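The Makhubela Regional Council has adopted a revised emissions plan covering its own buildings, vehicle fleet and street lighting. The plan replaces the targets set in 2011 and takes effect with the coming budget.
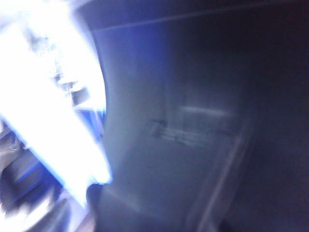
**COUNCIL NEWS | Climate and Energy**

13 May 2018

Under the revised plan, council operations are to cut greenhouse gas emissions by 30 percent from current levels. The largest share of the reduction will come from street lighting, where more than 400 older lamps in Prondska and the surrounding districts will be replaced with LED fittings. Work will begin in the northern streets and residents will receive written notice before crews arrive.

The vehicle fleet is the second priority. Council will purchase 11 electric cars as existing leases expire, and charging points will be installed at the Jerkex depot. Heavy vehicles are excluded for the present — suitable models are not yet available at the required load rating.
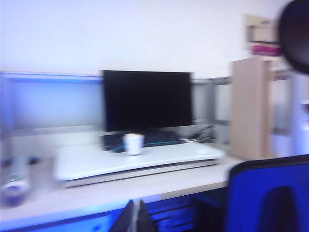

The depot charging points will not be open to the public. A separate proposal for public charging near the Prondska library will be considered with the parking review, and submissions made in February have been carried forward to that process.

Energy use in council buildings was assessed over the past year. Heating and cooling account for most of the demand, and the assessment recommended new controls, better sealing of windows and a narrower range of thermostat settings.

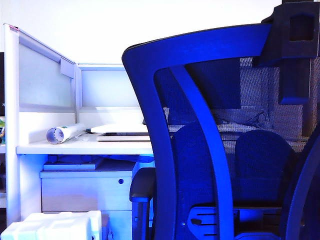

Several of the recommended measures can be carried out without capital funding. Thermostat settings will be adjusted first, floor by floor, and staff may report draughts or cold spots through the facilities desk. Furniture is outside the scope of the plan, and serviceable items such as mesh-backed office chairs will stay in use until they reach the end of their working life. Lighting in meeting rooms will be placed on timers set to 20 minutes.

Monthly energy figures for each building will be recorded in the Flomix reporting system and published on the council website every quarter.
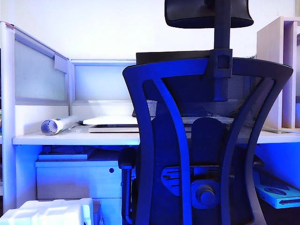 *Office chair with headrest and lumbar support, seen from behind.*

Copies of the plan are available at the customer service counter and at all branch libraries. Written comments on the street lighting schedule may be lodged at the counter or sent by post to the Climate and Energy Office, Makhubela Regional Council.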